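# Getting an old desktop tower apart (and loving it)

Opening up an old desktop is one of the best ways I know to spend a rainy evening. I grew up in Wandirdale, where you fixed what you had, and I still get a little thrill when the side panel slides off and there's a whole tidy city of parts in there. If you've never done it, pick a machine that doesn't matter and have a go!

This page covers stripping the easy bits: memory, drives and the processor cooler. It's written for a tower of the older sort, with a socketed processor and full-size memory slots. Mine came out of a box lot marked Plaltlow and cost me $20, so the stakes were pleasantly low.

## What you'll need

- A Phillips screwdriver, medium size, with a decent tip
- Two small dishes for screws (one for case screws, one for drive screws - they are NOT the same thread)
- Isopropyl alcohol and some lint-free cloth
- Anti-static bags, or a clean cardboard box lined with paper
- A torch
- A notebook, or your phone, for recording where the cables went

## Before you touch anything

Shut the computer down, switch it off at the wall and pull the power lead. Then hold the power button in for a few seconds to drain what's left. Lay the tower on its side on a firm table, board facing up, and touch bare metal on the case before you reach in. Do that again every time you come back from putting the kettle on.

Never open the power supply itself. It can hold a charge long after it's unplugged, and there's nothing in there you need.

## Memory first

Press the latches outward and the stick will pop up. Lift it straight out by the edges and bag it. Some boards have a latch at both ends of each slot and some only at one, so look before you push. If you're planning to reuse the memory, write down which slots were filled.

## The cooler

Run the computer for ten minutes before you shut it down for this job. Old thermal paste sets like toffee, and a bit of warmth softens it. Unplug the fan lead, undo the screws or clips in a diagonal pattern, then twist the cooler gently left and right until you feel it let go. Don't yank! On some sockets a stubborn cooler will bring the processor up with it.

Wipe the metal lid with alcohol until the cloth comes away clean. I leave the processor sitting in its socket with the lever down, where the contacts are safe from my elbows.

## Drives and carriers

Unplug the data and power cables at the drive end, gripping the plug and never the wire. In a plain cage the drive is held by screws on both sides. If yours sits in a plastic carrier, find the tab or latch, release it and draw the whole thing out along its rails. Going back in is the same in reverse: line it up square, slide, and stop if it binds. A carrier that binds is nearly always crooked.

Label each drive as it comes out. I put masking tape on mine and use the shelf numbers from my old Mitow catalogue, which is why there's a drive 626 and a drive 724 in a house with nowhere near that many drives.

## Cables

Leave factory zip ties alone unless they're really in your way. The bundles have been bent to suit the case and they go back much more happily in the same shape.
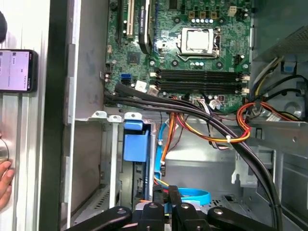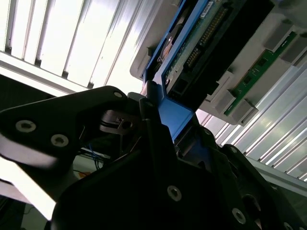
*First picture: processor in its socket with the cooler off, and the four memory slots empty. Second picture: a blue drive carrier up against the tray.*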